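Catalog numbering for regional film prints with more than one release title

Posted in: Film History and Archives > Cataloging
Tags: silent film, regional cinema, variant titles, finding aids

reelcount

I am cataloging a small collection of regional features and shorts for a college library. The collection came with a typed inventory from the previous owner, and that inventory lists 3,034 reels. A good part of the material was made by small companies that shot on location and sold their pictures territory by territory. The same picture often went out under two or more titles depending on who bought the rights.

A typical case: the Guerra company made a river melodrama that the inventory lists as "The Levee Road." A second print, same cast card, same intertitles in the first reel, carries the main title "Enar" and a distributor credit for Vinasholm. The second print runs 50 feet shorter. I cannot tell if that is a cut for the territory or just shrinkage and lost leader.

Should these be one record with two titles or two records? The catalog software allows one main title, any number of variants, and a notes field capped at 1,000 characters. I would like a rule I can apply to the whole collection without viewing every reel on a flatbed.

Asked in June, edited once to correct the footage

nitrate_ledger

One work record, two item records. The work is the picture as made. The item is the physical print. Title differences belong to the item unless you have evidence that the content was changed on purpose.

The order I use:

1. Establish the production title. Copyright deposit first, then the earliest trade notice, then the main title on the oldest print. The previous owner's inventory is a finding aid and comes last. People who kept private lists tended to write down whatever was on the can.

2. Enter every other title as a variant, with the source given in brackets after it. "Enar [main title, print 2]" is enough. Do not record a variant without a source, or somebody will have to redo the work later.

3. Record footage per reel, measured, with and without leader. A 50-foot difference is under a minute of screen time at any silent speed you are likely to use. Splices, torn heads and replaced leader can account for all of it. Compare reel by reel before you call it a cut.

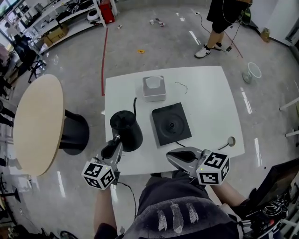

4. Check the intertitles, since that is where territory changes usually show. Distributors replaced title cards far more often than they recut action. Look at the card border, the typeface and any company mark in the corner. If the first reel carries Guerra cards and a later reel carries Vinasholm cards, you have a mixed print, and that goes in the item note.

5. Make a separate version record only if you find added or removed scenes, a changed ending, or a new continuity. Retitling alone does not meet that test.

For the notes field, keep to the evidence and leave plot out. Plot summaries eat the 1,000 characters quickly. Put them in a linked file.

On flatbed time: a light table and a loupe will answer step 4 for most prints. Wind to the head of each reel, read the first cards, write them down, move on. Shrinkage should be measured before anything goes near a flatbed anyway.

boxoffice_south

I would just make two records. When I look for an old movie I search for the name I know, and if that name is buried in a variant field half the library websites out there won't find it. Our local history room does it this way and the patrons have not complained. You can put "see also" in both.

nitrate_ledger

That is a search problem – the variant field should be indexed, and in most systems it is a setting. Two work records for one picture will inflate the filmography, and writers will then cite it as two productions. I have seen this with territory releases from several states, and it takes years to clear out of the reference books.

govisness_user

Adding to the above on the software side. If you are on Govisness, variants are not indexed by default. Go to the field table, open the title group, and set the variant field to searchable, then rebuild. The rebuild has to be run with no records open. Also, the notes cap counts line breaks, so a note that looks short enough can still be rejected on save.

One caution on step 1. For companies this size there may be no copyright deposit at all. State censor board files are worth trying where the state had a board. They often give the title as submitted, the length in reels and the name of the exchange. An exchange name would help tie the Vinasholm print to a territory.

reelcount

Marking the first answer as accepted. I measured both prints of "The Levee Road" again without leader and the difference dropped to 2 feet, all of it in the last reel. They are going in as one work, two items. I will look for censor files next.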